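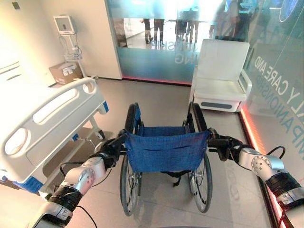
Moving a wheelchair: can a machine do this job yet?

Print this page | E-mail this thread

tilda_w
I work in a residence with 58 beds and I am on the evening side. Our manager went to see the Hellura care room and came back very happy. She says in two years we will have a robot that does the fetching and the parking of chairs, and the staff will have more time to sit with people. I would like to believe it. But I push wheelchairs all day and I know how many small things are in that job. You have the brakes, the footrests, the blanket which goes in the wheel, the bed that is always a little in the way. I ask the people here who know automation: is it near or is it only for show?

borealis_mech
I install palletizing cells, so please take my opinion as from the neighbouring trade. Holding two handles is a solved problem, in my view. The handles are at a known height and the arms can keep them level. What is not solved is everything you wrote after the word "but". In a factory we would paint lines on the floor and forbid anybody to put a box there. You cannot do this in a bedroom.

Elsie Garside
I disagree with borealis a little. A room can be made more regular than people think. In our workshop at Honorato we repair beds and chairs for care homes, and we have now a rule for where each one is parked. It took 6 weeks before everybody respected it. After this even a simple cart from Larkex could find its way. If the chair stands square to the bed with free floor on both sides, I think a machine has a fair chance. 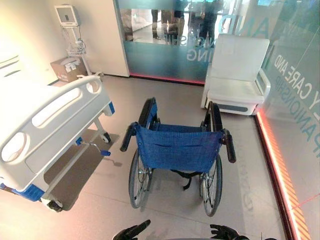
Wheelchair from behind, hands low, bed at the left.

tilda_w
Thank you Elsie, but your workshop does not have residents in it. Mr. at the end of our hall moves his chair with his feet at night. In the morning it is in some place which no rule has chosen.

And look at the bed crank. The blue grip comes out on the side toward the chair. My colleague has caught her trousers on one of these 2 times this winter. Will the robot know it is there?

borealis_mech
It will know if somebody told it. I don't want to sound negative. The camera at the head gives you the big view, and this is enough to steer. For the last few centimetres you need a camera down at the hand, and there the view is mostly the hand itself. You see your own fingers, a grey shape, some cloth, and the software must decide from it if the grip is good.

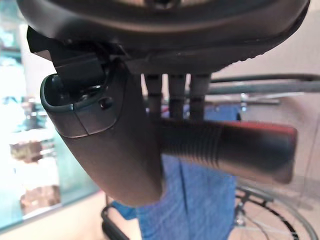 Page 2 of 3

Print this page | E-mail this thread

pavel_from_wonent
Hello, I read the first page and want to add something from the shop floor. I am at the Wonent plant, in assembly. We had a two-arm unit on trial since March. In its log I counted 387 picks in one shift, and my supervisor was proud. Then I asked how many times a person came to help it, and this number was not in the log. So tilda, my advice is to ask your manager for the second number and not the first.

Elsie Garside
This is a fair point and I will borrow it. But a human trainee also gets help all the time, and we don't write that down either.

pavel_from_wonent
The trainee gets better by the second week. Our unit needed an engineer to get better, and the engineer came from another city.

tilda_w
I laughed at this, sorry Elsie. I have one more question for borealis. You say the view at the hand is mostly the hand. How then does it feel that something is slipping? With a person in the chair I feel it in my wrists when the weight goes to one side, long before I see anything.

borealis_mech
Some arms measure force in the joints, and it works well enough for a steady push. For a sudden shift of weight I would not trust the ones I know. Also the colours are difficult. A dark gripper against dark plastic, with soft blue cloth behind it, is a hard picture for the software when everything is so near to the lens.

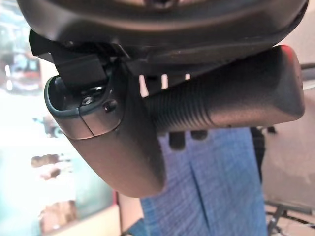
So my honest answer to your first question has two parts. An empty chair, in a tidy room, with somebody near who can press stop: I would accept this now and I would even like to see it in more places. A chair with your Mr. at the end of the hall sitting in it: no, and I would be angry if a salesman told you yes.

Elsie Garside
On the second part we agree. On the first part I would go further than you. Bringing empty chairs back to the storage is an hour of walking for our clients every evening, and nobody's back is better for it.

tilda_w
An hour is correct for us too. I will ask my manager for empty chairs only, and for Pavel's second number. If she gets an answer I will write it here. Now my break is finished.

Print this page | E-mail this thread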